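4.2 Living with the Plultum kit

I should say up front that I wanted to like this kit. Ruppert sells the Plultum as a pair of hand-held grippers with a wrist camera, software and a year of support, and the pitch is that a small lab can go from an empty shelf to a usable set of demonstrations without buying an arm first. We are a small lab (two rooms and a kettle, basically), so that pitch was aimed straight at us.

Setup went fine. Inès Mallet had both units paired and logging before lunch, and most of that was charging time. The calibration routine in the Visard software is the nicest I've used: you wave the tool at a printed board, it beeps, you move on. I do wish it would tell you why it rejected a pass. We got the same "try again" message for bad lighting, for moving too fast, and once for having the board upside down, and working out which was which ate up a good part of an afternoon.

For the tasks themselves we stayed in kitchens. We picked handling thin sticks and slim utensils in small containers as our stress test, partly because our earlier Brullier grippers were so hopeless at it. Anything long and narrow would roll in the jaws and end up sideways. The soft pads on the Plultum are narrow, and I expected the same trouble all over again, so I was pretty happy with how the first sessions felt in the hand! You close the jaws, you feel the object settle, and you can steer the far end of it with your wrist.

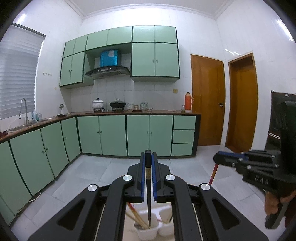 Figure 3. Two grippers working with slender objects over white containers in a tiled kitchen.

We recorded 1000 demonstrations in all, with Timothée Cordier and me swapping off whenever one of us got a sore thumb. Of the first batch of 100 or so I'd throw out plenty, mostly for clumsy operators, so please don't read our early numbers as a verdict on the hardware. After filtering, 88 percent of the demonstrations passed the tracking check that ships with the kit. The rejects bunched up in places with shiny walls and plain counters, which makes sense to me, though we didn't run a controlled test on surfaces and I wouldn't lean on it too hard.

Two-handed work was where I got grumpy. When the tools come close together each one fills up a chunk of the other's view, and you start holding your elbows in odd positions to keep the target visible. Apolline Gilbert, who is left-handed, found the trigger travel too long on that side as well. Ruppert's support desk answered her in 2 days and mailed a shorter spring, and that did help (fitting it is fiddly, so keep a small tray handy for the screws).

The other gripe is battery life. We planned on sessions of an hour and kept having to stop early, and the charger only takes one unit at a time. A second charger fixed it, but it's sold separately and should be in the box. Section 4.3 compares these sessions with the same tasks recorded on the Brullier pair.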